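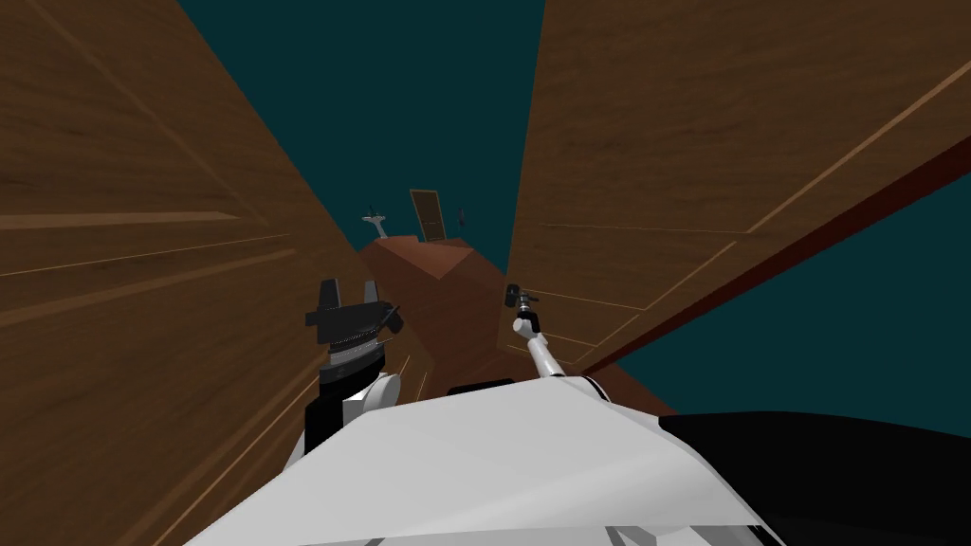
Grelden (software)

Grelden is a planning and control package for two-armed robots, used mainly to open doors and cabinets in simulation. It was written by Felista Were and Beatrice Minja and is distributed with the Mutiso scene library. Its authors call it a general door-opening planner. Reviewers have disputed the word "general."

Overview

Grelden splits a task into stages: find the handle, choose an arm, reach, grasp and pull. A small text file sets the order. The planner checks each arm against the robot's own body and against nearby panels, then passes a path to the controller 500 times a second of simulated time. Handle positions are read straight from the simulator by default. A camera-based module, Gesia, can replace them, but most published results leave it switched off.

Doors are modeled as rigid panels on ideal hinges. Friction is a single number per hinge, and latches are left out altogether. 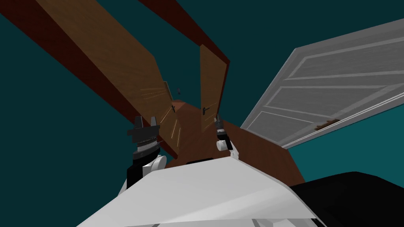
Flernley, September

A test report by Kanini Obura, issued under this dateline, is the most detailed outside account of the package. Obura ran 2137 trials on 12 cabinet and door models and found that the planner often picked an arm early and would not switch, even when the other had a shorter reach. She also objected to the scoring, which counted a door as open once its hinge had turned past a fixed angle, whether or not a gripper was holding the handle. Were replied that the score was meant for debugging. It still appears in the project's main results table.

Two-door tasks

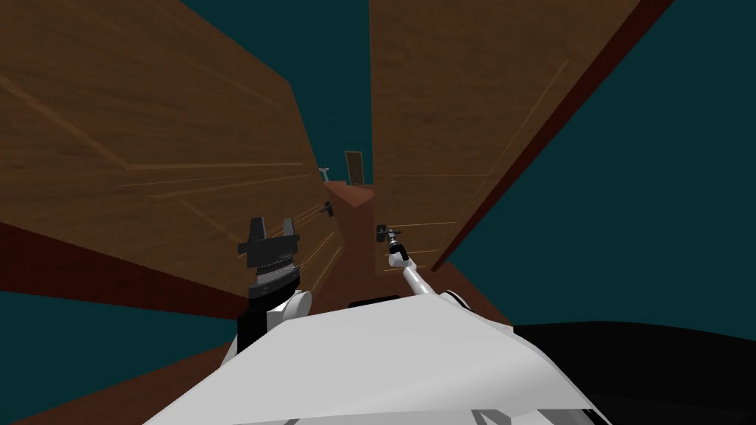 Grelden treats a pair of doors as two separate jobs that share one robot body, and this remains its weakest point. Each arm gets its own path, and conflicts are settled by making one arm wait. With a tall door on either side and only a narrow strip of floor between them, the planner has little space in which to settle anything. The small black handles near the inner edges bring both grippers toward the middle, where a pause by one arm can block the other. Version 2 added a joint planner for such cases. Ebise Birhane, who maintains it, lists it as experimental, and it is off by default.

Use on hardware

No results from a physical robot have been published. The manual says transfer "should be direct," without giving a test to support this.

See also

Gesia (perception module)
Mutiso scene library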